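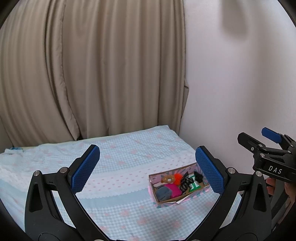 I have never trusted decluttering advice. It is usually written by people with a spare room. But my sister-in-law Carmela swears by what she calls the holding box, and after a month of hearing about it I gave in one Thursday, mainly so I could tell her it was rubbish.

The rules, as she passed them on: find a cardboard box, put in whatever you can't decide about, shut it away for 3 months, then give the lot to charity without looking. I have two objections. First, I know perfectly well I'd look. Second, a box of things you can't decide about is just a drawer with worse sides.

She also says the box should be pretty, so that you "respect" it. Mine has pink patterned paper in it and I can't say I felt any respect. It's cardboard. It'll go soft in the cupboard like all the others.
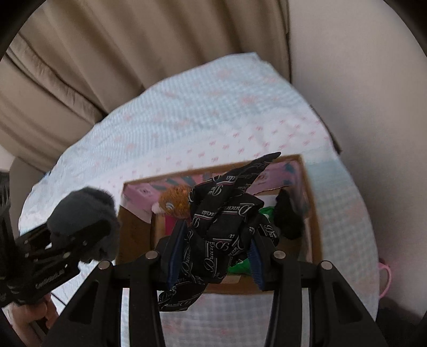
2 min read

Black printed fabric is my weak spot. I keep every piece on the grounds that it might become a cushion, and in eight years at this address I have made no cushions. So fabric was always going to be the test, along with soft toys, which I'm no better about.

Elif, who got the same lecture from Carmela, says she cleared almost 2000 things out of her flat in Billstead this way. I asked who was counting and she changed the subject.

I'll give it until July. If I haven't gone back in for the fabric by then I'll apologise to Carmela in person, and she can have the box back.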